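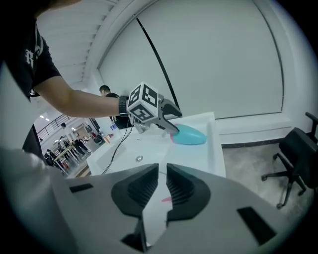 I have a small quarrel with the way we buy spray bottles. In the shop they look finished, with a bright body, a matching trigger and a pretty collar, and we take them home for the colour. Then we treat them as rubbish when the first liquid is gone.

In our office in Torvik we bought 19 bottles last year. I know this because I asked Joar Eide, who keeps the receipts, and he was not pleased with the question. Most of those bottles had nothing wrong with them. They were only empty, or the trigger was a little stiff.
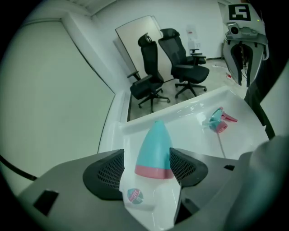 Photo: Tormod Dahlgren

My opinion is that a bottle should be judged by its head. If the trigger comes off and fits again, and the tube can be rinsed, the bottle deserves a second life. I unscrew mine over the sink every Monday, run warm water through it and leave the parts to dry beside each other. It takes 2 minutes. A plain cap is also useful, for the weeks when the bottle only stands in the cupboard.
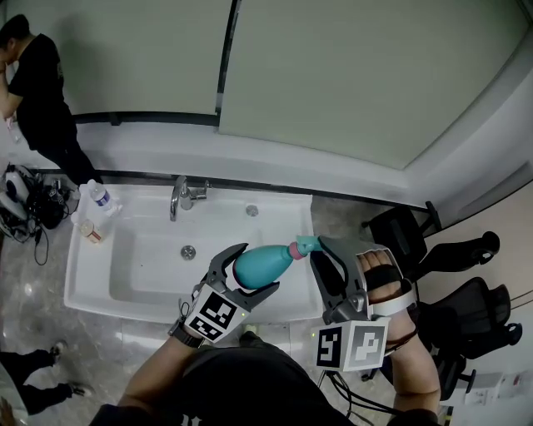

People answer that a new bottle costs almost nothing, and this is true. But the low price makes us careless, and the cupboard under our sink was so full in November that the door did not close. I would prefer to own four good bottles, each with the name of its content written on it, and to know where they are.

Joar still thinks I exaggerate. He has, however, stopped ordering the new ones.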